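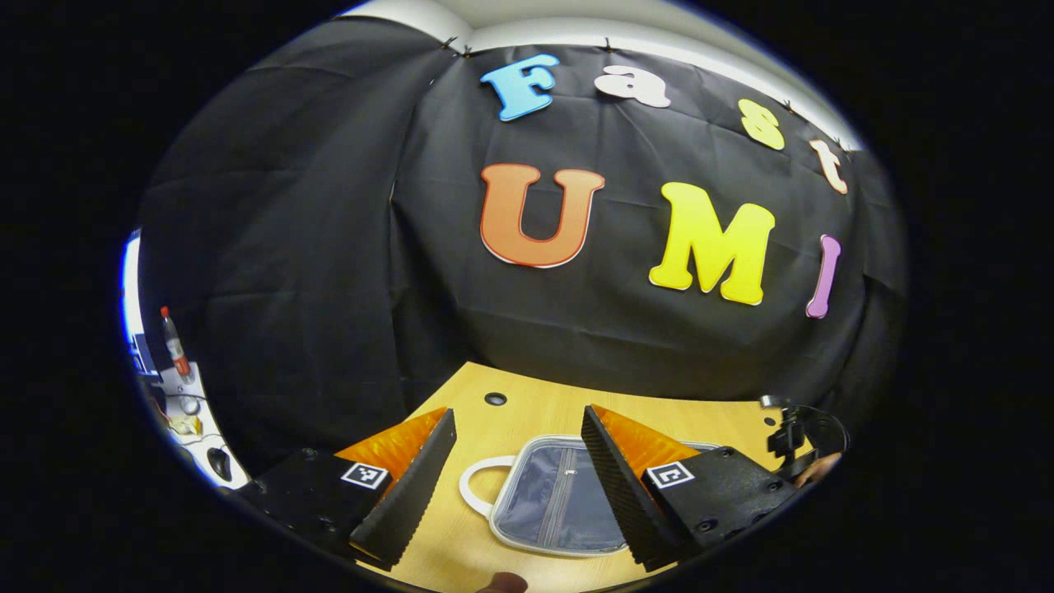

Software group: minutes

Projects > Pullumier > Meetings > Minutes
Posted 6/7/23 by the Pririco software group
Print this page | E-mail this page

1. Recording and replay
The new replay tool opened all 357 zip-pouch recordings without a crash – a lovely moment. Gripper width now lines up with the video to within 2 image frames.

2. Marker tracking
Finger markers are still lost when the hand turns quickly. Agreed to fill short gaps from the last good reading and flag longer ones.
Action: tracking pair to write the gap filler.

3. Training
First run used 134 recordings and the loss curve looks really promising. The next will use the full set, with 70 held back for testing.

4. Planner
Kershaw branch merged. Wrist limits now sit in one settings file, much easier to read!

5. Any other business
Dralurcombe office would like a demo in December. Agreed.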